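**Workshop notebook, Cervantes room, Stotbridge**
**13th August**
Entry by P. Lebrun. Also working: B. Vukadinović, N. Shakya.

Continued the review of the play kitchen stock. The purpose of this session was to agree on one name for each piece, to look over the surfaces and edges, and to try the storage order proposed by Narendra. The written register has not kept up with the shelf, and several pieces are entered under more than one name.

**1. Naming**

The register had the half orange under "orange slice", "citrus" and "cut fruit". It is to be entered as *orange, half* and nothing else. The same rule applies to all fruit: name first, state second. *Bananas, bunch* is one entry, as the piece does not separate.

The round reddish fruit caused the most discussion. Biljana reads the larger one as a peach and Narendra reads it as an apple. The original packing list would settle the point but has not been found. Until it is, the entry will read *fruit, round, pink-red*, with a note that the name is provisional. Colleagues are asked not to correct it in pencil.

The bowls are entered by colour. The light blue one is *bowl, blue*. The cooking pieces are entered by function and then colour: *pot, light green*; *colander, mint green*. There was some support for calling both greens simply "green", and I have decided against it. The two pieces were confused twice last month under the old wording.

The large oval piece remains unresolved. Its colour is recorded as pink-grey on one card and as light purple on another. Held beside the window it could be either. Proposed entry: *oval piece, large, pale*. Biljana to check whether the Flallwood catalogue gives a colour name.

**2. Condition**

All pieces were wiped with a damp cloth and left on the drying rack before inspection. Soap was used only on the pot, the colander and the bowl.

- Colander: no burrs at the perforations. One rough spot under the rim, smoothed with fine paper and wiped again.
- Pot: handle firm at both fixings. Keep in service.
- Ketchup bottle: label lifting slightly at one lower corner. Pressed down. If it lifts again the label is to be re-glued along the whole edge and the bottle held back overnight.
- Orange, half: the rind has a faint line of glue residue. Cosmetic only.
- Strawberry: sound.
- Bananas: sound. Light scuffing on the outer curve, which has been there since the piece was received.
- Scissors: not part of the play kitchen. They belong with the bench tools and should go back to the tool rail at the end of any session in which they are used. I have raised this before and will put a label on the rail.

No piece was withdrawn. The Branitz cups, which were withdrawn at the last review, are still in the lower cupboard and should be either repaired or struck off. Khalil Nseir has asked that nothing remain there without a tag.

**3. Table layout**

We discussed how the pieces should be set out when the white table is in use. The previous practice was to group them by kind, with fruit at one end and cookware at the other. It looks orderly, but it leads people to handle only the end nearest to them, and the fruit has worn more than anything else in the stock.

The alternative is a mixed layout, with space between the pieces and no two of the same kind required to touch. Narendra prefers loose rows. I prefer a looser spread, provided that the bottle is laid down. When stood upright it is easily knocked, and a knocked bottle rolls as far as the floor. It is now an instruction that the ketchup bottle is laid on its side in every layout.

The small pieces should also be kept clear of the holes in the tabletop. The strawberry sits well enough over one, but the hulls of the small fruit can catch.

Two views of the mixed layout, each with the bottle laid down and the half orange and blue bowl on the same side of it:
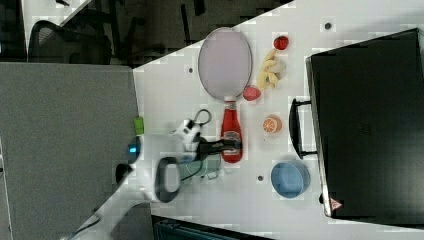
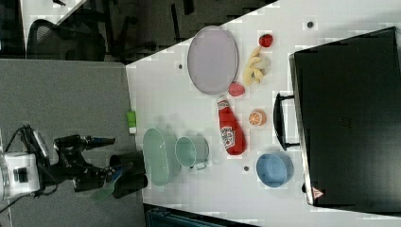

The mixed layout is adopted on trial for 4 weeks. Anyone who finds it slower to set out should enter the time taken in the margin of the day sheet, so that we can compare it with the grouped layout on some basis other than preference. Biljana expects that the difference will be small once people stop looking for the old groups. Narendra does not agree and has offered to keep his own timings.

**4. Storage order**

Three shallow trays will replace the single deep bin. Contents as follows:

- Tray A: fruit, all sizes. Lined with felt.
- Tray B: cookware and bowls. The pot goes in first, then the colander, handle to the left.
- Tray C: bottle, oval piece, anything flat or awkward.

The deep bin is to be kept for one more month and then offered to the Flallwood room, where Booker Okafor has asked for something of that size. The trays stack, but tray C must be on top, as the bottle stands higher than the tray wall at its widest point. Total stack should carry no more than up to 20 pieces, including any that are returned from repair.

We tried packing from the table into the trays twice. On the first attempt the cookware went in out of order and the colander had to come out again. The second attempt was satisfactory. A line drawing of tray B would help, and Narendra has agreed to make one for the inside of the lid.

**5. Items outstanding**

- Packing list for the original set. Last seen in the grey folder; Biljana to look in the Stotbridge office.
- Provisional name for the round fruit, pending the above.
- Catalogue colour of the oval piece.
- Tag or strike off the Branitz cups (Perrine).
- Label for the tool rail (Perrine).
- Felt for tray A. The offcut we have covers the base but leaves 2 corners bare. A further piece of the same thickness is needed; colour is of no importance.
- Register to be recopied once the names are settled. I would ask that the old pages be left in the binder, crossed through and initialled, so that earlier entries can still be read.

Narendra adds that the drying rack is too coarse for the strawberry, which fell through it during today's cleaning and was recovered from under the sink. A tea towel laid over the rack is sufficient for the present. Rack not to be replaced until Khalil has seen the quote.

Session closed with trays A and B packed and tray C left open for the label to be checked in the morning.

P.L.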